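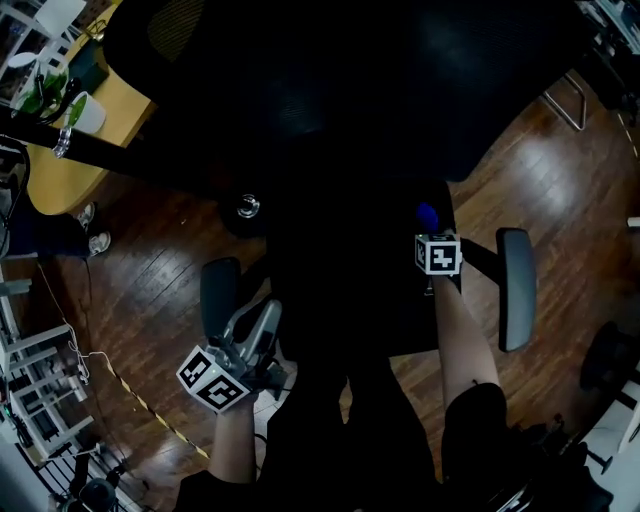
I spent most of June on the part of our tooling that turns hand-held gripper recordings into something a policy can train on. A short thread on what went wrong and what I changed. Mostly notes for people doing the same job.

The pipeline is called Valleleo. It takes head video plus the marker cubes on the two grippers, works out where each gripper was at every moment, and writes out a clean path. Sylvie Boychuk wrote the first version and I took it over in spring.

First problem: pose flips. When a cube shows only one face to the camera, there are two tilts that explain the same four corners almost equally well. The solver picks one, then the other, and the gripper appears to snap over by a large angle and back again.

With two faces in view this mostly goes away, as the corners are no longer all on one plane. So the left hand can be fine while the right hand is jumping about, in the same recording, depending on how the wrists are turned.

The old fix was a median filter over the output. It hid the short flips and smeared the long ones into slow, believable-looking wrist rolls that never took place. Those are worse. A policy will happily learn them.

What I do now: keep both solutions whenever only one face is visible, and choose between them later by looking at the whole stretch. It is a small shortest-path problem. The cost is the change in rotation from one step to the next, plus the reprojection error. Runs in no time.

I ran old and new over 147 recordings. The old code left flips in 80 of them. The new code left flips in two, and both of those start with a single face showing and never get a second one. There is nothing to anchor the choice, so I reject them at load.

Second problem: shiny floors. Our floor is varnished boards and it throws bright patches. If one sits behind a cube, auto exposure drops and the black squares go muddy. Locking the exposure helped. Adaptive thresholding helped a bit more, but it costs time per image.

I tried a learned corner detector from the Brulen toolkit as well. Better in poor light, slightly worse on sharp images, and harder to debug when it's wrong. I've left it in as a fallback for when the plain detector finds nothing.

Third problem, and my own fault: frames of reference. The head moves, so a gripper pose relative to the camera is no use until you take the head motion out. I was doing that with head poses stamped at the end of exposure and images stamped at the start.

The error is tiny if you keep your head still. Turn to look at something and both grippers drift sideways together. That's the thing to look for, by the way – if both hands wobble in step, suspect the head pose before you touch the cube tracking.

I now interpolate the head pose to mid-exposure. One line of code, about a week to find.

Planned next: export straight to the format that Redurov (our planner) reads, so we can replay a path against the arm's joint limits before anyone trains on it. A fair few human wrist movements are simply out of reach for the arm, and I'd like to know that on the day of recording.

Question for anyone who has done this with a chair behind the hands. Dark mesh gives my detector a lot of small square-ish candidates. They all fail the code check, so the result is right, but it's slow. Is there a cheap way to drop them earlier? I've tried a minimum side length and it starts to lose real cubes at arm's length.

Someone asked about the viewer. It's called Dufour, and it just plots both candidate poses over the video with the chosen one in a solid line. I'll put it up once I've taken our paths out of the config.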